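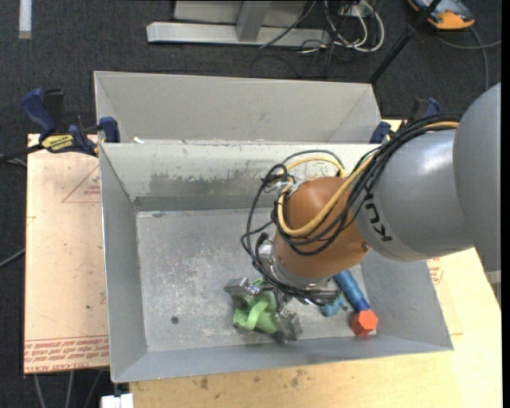

Two grippers, one bin, and most of August

I promised a few of you I would write up the gripper comparison once I had enough picks to say something fair, and then August got away from me. So, with coffee in hand at six in the morning, let me try.

The bin-picking cell has been my pet project since spring (the one I keep calling Paka, after the cat who used to sleep on my keyboard). The arm is a KUKA, the bins are plain metal held down with bar clamps, and the things in the bins are whatever odd shapes I can get hold of. I like a mix of ribbed, lumpy and flat-faced pieces, as a gripper that only ever meets neat boxes never has to show you its bad side.

The first gripper was the Fasico, a two-finger model with blocky metal fingers. The second was the Wanyama, which has softer pads and a wider opening, and which I was sure would win. I ran 554 tries with each, in batches of 20, and the Fasico came away with 477 good picks. The Wanyama did well on anything round, better than I'd hoped, but it got clumsy close to the walls. Those soft pads are fat! They need room on both sides, and a piece lying near the front of the bin doesn't give them any.

Sloped walls are a mixed blessing, by the way. Parts slide down toward the middle, which is lovely, but the fingers have to come in at a steeper angle and the wrist gets crowded. I spent a whole evening just moving cables. Leave them too short and they tug when the wrist turns, leave them too long and they sag right over the gripper – I settled on big lazy loops over the joint, which look terrible and work fine.

On the software side I'm still using Aren to choose the grasps. I dropped the closing speed to 60 percent for both grippers, and that helped the light pieces more than any other change I made.

For now the Fasico stays on the arm. I'd like to try thinner pads on the Wanyama before I put it back in its box, and if any of you have cut your own, please tell me what material you used and how long it lasted.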